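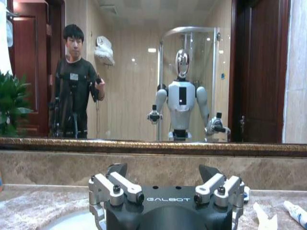

README - Cundham peer support line, chat log data

Read this first before opening any of the files. Short version: anonymised text chats from a volunteer-run listening service, tagged by topic and mood. Meant for people who train listeners or study how these chats go. Please don't use it for anything diagnostic.

Last updated Saturday, April 9, 2011

What's in here

chats_main.csv - 3000 chats, one row per message, chat id in the first column
chats_long.csv - the 383 chats that ran over an hour. Also in chats_main, so don't add the two together
tags.txt - list of topic tags and what we meant by them
training_set.csv - 2000 chats picked for listener training
heldback.csv - 500 chats kept aside for checking, no overlap with training_set. Leave these alone until the end

The other 500 sit in chats_main only. Tags on those are patchy.

Where it came from

Cundham chat line, evenings only. People came in through the web page, mostly for anxiety, low mood, sleep, exam stress, family stuff, grief. Chats ran on Sideo, which exports everything in one big lump, so the splitting into chats was done by us afterwards. A few are split in the wrong spot. If a chat starts mid-sentence, check the id before it.

Consent box was on the front page before the chat opened. Anyone who left it unticked is not in here. Anyone who wrote in later asking to be taken out has been taken out.

What was removed

Names, suburbs, schools, workplaces, phone numbers, emails. Replaced with [NAME], [PLACE] and so on. Listener names too. Dates cut back to day of the week. Chats where someone was in immediate danger were passed on at the time and are not in this set at all, so don't go drawing conclusions about crisis work from it.

Spelling left as typed. Swearing left in.

Tags

Topic: up to three per chat. Mood at start and mood at finish: low, mixed, okay, can't tell. That's the listener's guess, not the person's own rating. Two listeners will disagree on mixed vs low pretty often.

"Colour" column is left over from the old Jotiretti spreadsheet. Ignore it.

Known problems

- accents broken in some rows. Lã comes up as L? or LÃ£ depending on what you open it with. Use UTF-8
- timestamps jump an hour in places, daylight saving
- tag "work" and tag "job" are the same thing, never got merged
- some listeners paste the same opening line every time, will skew word counts
- almost no chats from poeple over 60

Using it

Fine for training, teaching, and non-commercial research. Don't post whole chats online, even with the names gone. Short quotes okay if you change the wording a bit. Don't try to work out who anyone is.

If you're reading a lot of these in one go, take breaks. Some are heavy going.

To do

Fix the split chats. Merge work/job. Next version planned for July, will have the missing tags filled in if there's time. Send corrections with the chat id and the line number, otherwise we cant find it.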